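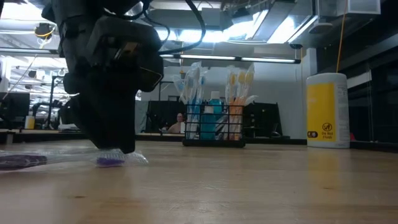 **Rafia Usmani**
Test methods and cell safety, Thygesen

# Dodgate Bench Practice Kit, second edition

The Dodgate kit is a set of working rules for people who run robot arms over ordinary tables. It comes as a 40-page spiral-bound manual, a pad of run sheets, a roll of matte marking tape, a push-pull force gauge, and a folder of laminated setup cards. Price is $230. The first edition came out in October and had no force gauge, and the rules on packaged goods were a single paragraph. That paragraph is now a section, and it is the main reason to look at the kit again.

I used it on our small-goods bench with the bathroom caddy task: a black wire-mesh basket, toothbrushes in clear wrappers, a bottle of blue mouthwash, and a tall canister with a yellow label standing outside the basket. The task is a pick from the tabletop.

## Scope

The manual covers fixed arms with a two-finger gripper, working over a table with light consumer items. It does not cover mobile bases, blades, heated tools, or payloads where the load itself is a hazard. It is also no substitute for the risk assessment your site already requires, and page 1 says this plainly. Treat it as a layer on top.

## The rules

There are 11 numbered rules, each with a "shall" statement, a short note, and a check. Most are unremarkable and well written. These are the ones that changed what we do.

**Rule 2, approach height.** Every downward move ends at a defined contact height, measured from the table and recorded per item. We had been measuring from the item. With soft or crinkled packaging the top surface is not a stable reference, and two operators will read it differently. A wrapped toothbrush lying flat is a good test of this: the wrapper stands higher than the brush in some places and sits tight on it in others.

**Rule 4, press limit.** The fingers may touch the table through the packaging, but the downward force has to stay under a limit set with the gauge before the session. The gauge is basic and reads slightly high at the low end. Ketill Bisgaard checked ours against the bench scale and wrote the offset on the case. The manual should have told him to do that, and doesn't.

**Rule 5, transparent film.** Clear plastic under overhead lighting throws highlights that move with the camera angle. The rule asks for the lights to be fixed for the whole session, and for the surface finish to be written on the run sheet. A glossy wood tabletop counts as "reflective" under the kit's definition, even if it is light in tone. We had ours down as neutral. It is now down as reflective, and our older sheets have been annotated.

**Rule 7, declared contents.** Anything on the table is either a target, a fixture, or a distractor, and it has to be on the sheet. That includes small objects at the edge of the work area. This is the rule we broke most often. Loose items get put down on a bench and stay there, and the sheet has no entry for them.

**Rule 8, people.** The manual separates "in reach" from "in view." A person in reach stops the run. A person in view, seated behind the bench for instance, is allowed if they are outside the taped line and the sheet is marked. I think this is right, but the wording is loose on seated people who can lean forward. Halldóra Brynjólfsdóttir has rewritten it locally so the line is set from outstretched arm length, and I would copy her version.

**Rule 10, cables.** Loops off the upper arm are checked through the full range of joint motion, with the arm at low speed. The card for this one has a clear diagram and lives on our wall.

## Run sheets

The pad is good paper, two-sided, with room for corrections. Fields are in the order you need them, apart from gripper finger type, which is on the back. The category list for items is thin. "Bottle, liquid" has to cover everything from mouthwash to detergent, with no field for fill level, and fill level matters once the bottle tips. "Canister" has no field for label position. We turn labels toward the camera and note it in the margin.

There is a spreadsheet version. It enforces a limit of 2,000 rows per file for no stated reason, and splitting the log breaks the item lookup. The Jarel logger imports it, but drops the surface finish column unless you rename the header to one word.

## Tape and cards

The tape lifts cleanly from finished wood and does not shine. It curls at the corners where sleeves rub it - fold the last half inch under. The cards wipe down well. Punched holes would have helped, as the folder has rings.

## Compared with Eltetti

The Eltetti guide is free and longer, and it is better on stopping functions and on who may restart an arm. It says almost nothing about packaging or lighting. If your items are bare and rigid, it will do. For wrapped retail goods, the Dodgate rules are closer to the work. We keep both, and where they conflict on restart, Eltetti wins.

## Rating

Manual: 4 out of 5
Run sheets: 3 out of 5
Force gauge: 2 out of 5, usable with a correction
Tape and cards: 4 out of 5

Refill pads are sold separately. Order one with the kit, as the supplied pad is short for any lab running more than one bench.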